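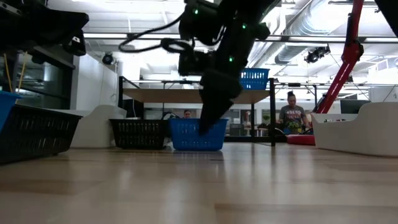

*Posted 18 Jan 2026 by the Supply Room Desk, Bindier Building*

**Baskets are changing over on the second floor**

The plastic baskets we use for small parts, returns and desk supplies are being sorted by color. Until November everyone picked whichever basket was closest, and things ended up in the wrong room. Staff at the Civden annex have used the new system since then and asked us to match it, so that a basket sent from one building means the same thing in the other.

Blue baskets are for items going out. Black baskets are for items coming back. Size makes no difference. A large black basket and a small black basket are both for returns, and the same goes for blue.

We have 212 baskets on the list for this building. Another 47 are signed out to the Zorora project and will stay there until it wraps up. If you have one at your desk holding snacks, shoes or charging cords, please bring it back to the supply room. You can have a cardboard tray in exchange.

**On the tables**

Set baskets flat on the wood and keep blue and black side by side, in pairs. Please don't drag them. The bottoms pick up grit, and the light tabletops in room 232 were refinished last fall. Lift with both hands if the basket is loaded.

The slotted sides are handy for seeing what is inside, but small things fall through. Screws, clips, caps and anything else smaller than a quarter should go in a zip bag first. Bags are in the second drawer, under the tape. Long items such as rulers and cable ties tend to poke out through the openings and catch on the next basket, so lay them along the bottom.

**Stacking**

Empty baskets can be nested, same color and same size only. Mixed stacks lean, and the small ones get wedged inside the large ones. Keep stacks no higher than the table edge. Full baskets should not be stacked at all.

**Labels**

Old paper labels need to come off. Warm water and dish soap will do it if you let the basket soak for a while. Use the utility sink and skip the kitchen one. New tags hang from the rim with a loop of string and can be moved from one basket to another. We ordered 3000 of them with the Dong shipment, which covers both buildings for a good long time, so there is no need to save torn ones.

Write the room number on the front of the tag and the date on the back. Initials are optional.

**Cracked or missing**

A basket with a split rim should go on the floor by the supply room door with a piece of red tape on it. Don't put it back in the stack. Replacements come in blue and black only, and the large size takes longer to get.

Questions can go to the supply room desk or in the notebook by the door.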